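Wondel – Call for Musicians and Writers, August Residency

Wondel is looking for players, singers and writers to take part in a live-in recording residency at the Le Roux house this August. The work is the score for Skollia, a stage piece with almost no spoken text. We have the outline of the story, a set of sketches and a rough running order. The rest is to be written and recorded by the people who come.

There are 11 places. You can apply alone or as a duo. We don't take full bands this time. Members of the same band may apply separately, but each application is read on its own and one of you may get in without the others.

What we need

Low strings (cello or double bass). Clarinet or bass clarinet. A percussionist who is happy with small hand instruments as well as a kit. Two or three singers who can hold a part without vibrato and who don't mind singing without words. Anyone who plays accordion or harmonium should say so early in the application, even if it is a second instrument. One electronics person, ideally with live processing experience. We also have room for people who mainly write and arrange, as long as they can sit in on a session and explain a part to the person playing it.

We already have piano covered. Guitarists are welcome to apply but should know that Skollia has very little guitar in it at present.

You should be able to read at least a lead sheet. Fluent sight reading is helpful for the strings and the clarinet and not needed for anyone else. Much of the material is built by ear, from loops and from things tried out in the room, so you have to be comfortable playing something unfinished in front of others.

No degree or publishing history is required. We accept people at any stage of their working life, provided they are adults.

The house and the rooms

Le Roux has a live room on the ground floor, a small control room beside it, and an overdub room upstairs that is dry enough for voice. The live room fits five players with their stands and a kit if nobody needs to move around much. Larger groups record in the long hall, which has a lot of echo and a door that has to be kept shut during takes.

Participants sleep at the house. Bedrooms are plain. Most are shared by two people, and you can ask for a single on the form if you have a reason to need one. Bedding is provided. Bring your own towels.

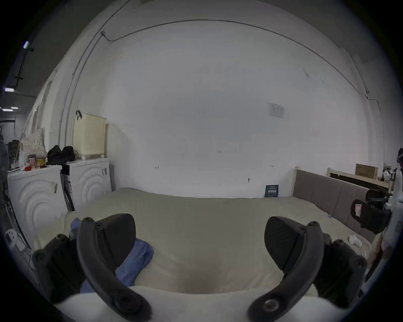 Cream bedding and a blue cloth.

Practice in the bedrooms is fine until 9 p.m. at a volume your neighbor can live with. After that, the overdub room can be booked on the sheet in the kitchen. Percussion and brass practice goes in the hall at any hour before the same cutoff. The road outside is narrow and there is space for a few cars only, so please share rides if you can and tell us what you are driving.

The house has stairs to all the bedrooms but one. The ground floor bedroom is held for anyone who can't use stairs, and it stays held until the last place is filled. The live room and control room have level floors and wide doors. The overdub room can't be reached without stairs. If that affects you, say so and your voice or solo parts will be tracked in the live room with screens up.

How the days work

Mornings are for writing. People work alone or in pairs, and Yiran Liang goes from room to room with the running order to see which cues are moving. She is the composer in charge of Skollia and has the last word on what goes into the score. Material that doesn't fit the piece stays with whoever wrote it.

Sessions start at 2 p.m. and are run by Pravesh Msimang from the control room. There is usually one larger session and then smaller overdubs up to dinner. You won't be called for every session. The call sheet goes up the evening before, and if you are not on it, the afternoon is yours, though you should stay within reach of the house in case a cue gets moved.

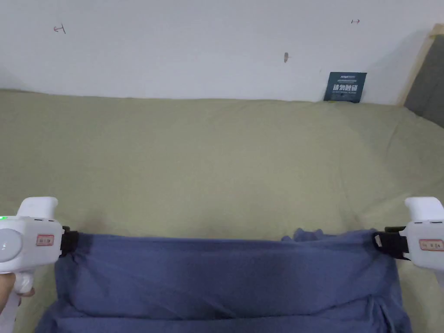 Dinner is cooked for everyone. Breakfast and lunch you make yourself from what is in the kitchen. The form has a space for allergies and diets, and it helps the cook a great deal if you fill it in properly the first time.

There is one listening evening each week, when the rough mixes are played from start to finish. Attendance at these is expected. People are asked to bring notes on the cues they did not play on.

Equipment

The house has a decent upright piano, a four-piece kit with cymbals, a bass amp and two guitar amps. There are enough microphones for the hall and live room together. Recording is done in Cunix. You don't have to know it. If you use other software for your own sketches, export audio files from bar one with the tempo in the file name, and bring them on a drive. Sessions saved in other formats will not be opened, as we lost a lot of time to that last year.

Bring your own instrument, spare strings or reeds, headphones and any pedals you rely on. Double bass players who can't travel with an instrument should write to us before applying. There is a chance of borrowing one locally but it has to be arranged well ahead. The electronics person should bring a complete working setup, including the interface.
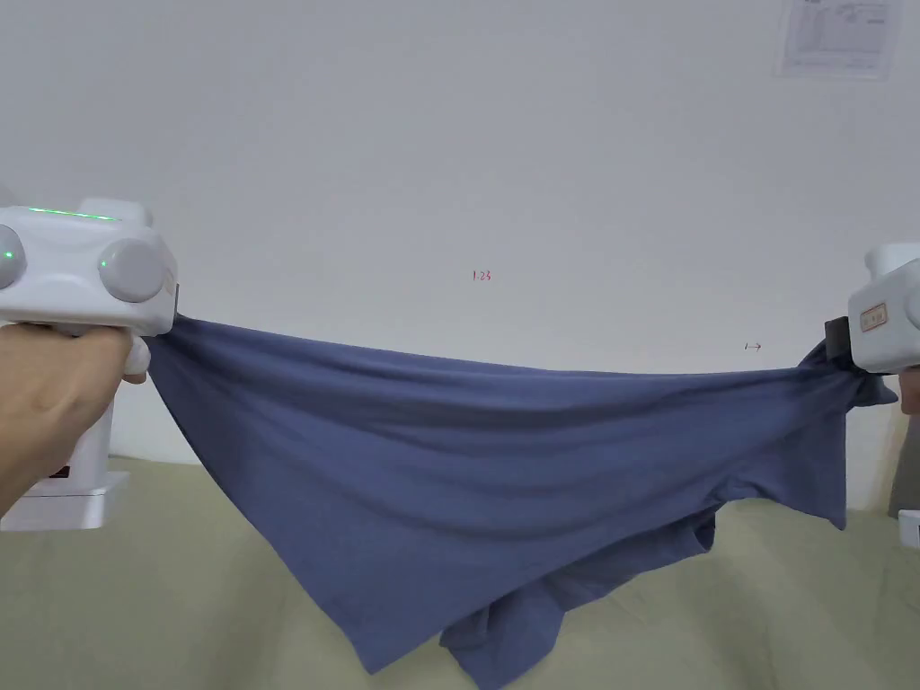 Instruments left in the house overnight are locked in the control room, where the temperature is kept steady. Our insurance covers house equipment and does not cover yours. Please check your own policy before you travel, especially for hired instruments.

Money and rights

Every participant gets a fee of $205 for each session they are called to, paid at the end of the residency. Housing and food are free. Travel is paid back up to a limit that we agree with you when the place is offered. Keep your receipts, including for baggage charges on instrument cases.

Writers are credited on each cue they had a hand in. Shares are agreed on paper before a cue is mixed, and everyone who played or wrote on it signs the same sheet. Wondel keeps the right to use the recordings in performances of Skollia. Any release apart from the stage piece – an album, for instance – would need a separate agreement and a separate payment. A copy of the standard contract will be sent to you with the offer, and you have 5 days to read it and ask questions. Please do ask. Lizelle Sibiya deals with contracts and would much rather change a line in advance than argue over it afterward. 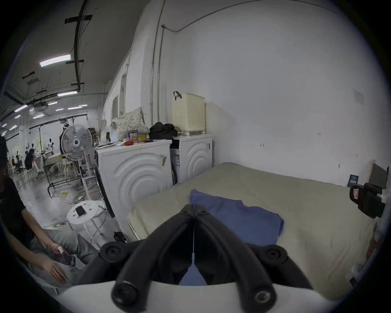

Keabetswe Nkosi, who's reading this? Sorry – wrong form of words for a testimonial, so let me just put it plainly: I came last August as a singer and ended up with a writing credit on two cues. The share sheets were done before the mix, as promised. The days off were longer than I expected, and I would tell anyone to bring a project of their own to fill them. The hall is cold at night, even in summer. I'd go again.

How to apply

Send one email with the following:

Your name, where you live and what you play or write.

Two pieces of audio, as links. One should be finished. The other can be a sketch, a rehearsal recording or a phone memo. Please don't send attachments.

A few lines on why a wordless stage piece interests you. Half a page is plenty.

Any dates in August when you could not be at the house.

Duos send one email between them, with both names in the subject line and at least one recording where you play together.

All recordings are listened to by Yiran Liang and Thulani Mathebula. Roughly a third of applicants are then asked to a short video call, where you'll be sent a sketch from Skollia the day before and asked to talk through what you would do with it. There is no need to prepare a recording for the call.

We answer everyone, including those we can't take. If you applied last year and didn't get a place, you are welcome to try again with new audio. People who took part last year can also apply, but at least half the places are kept for newcomers.

Questions about sessions and gear go to Pravesh Msimang. Questions about contracts, travel or access go to Lizelle Sibiya. Both can be reached through the contact page.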